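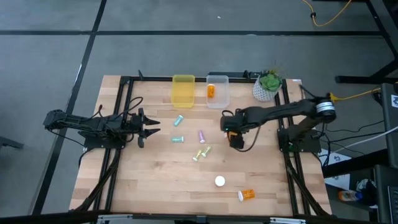 Re: Towing limits for the Sturkach trailer

Hanane Saber wrote:
> The draft manual gives 800 kg as the max load on rough
> ground. Our unit was told 757. Which one do we brief
> the drivers on?

Use 757. The 800 figure is from the first Gidard tests, before the spare radio rack was added behind the axle.
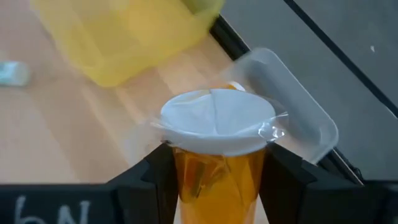 Ilse Dekker is changing table 2 and page 32 to match. The load plan for the generator crews stays as it is - they were under the limit anyway. If your drivers already have the old card, pull it and send me the count by Wednesday.

Jeanine Wouters
Vehicle trials, De Haan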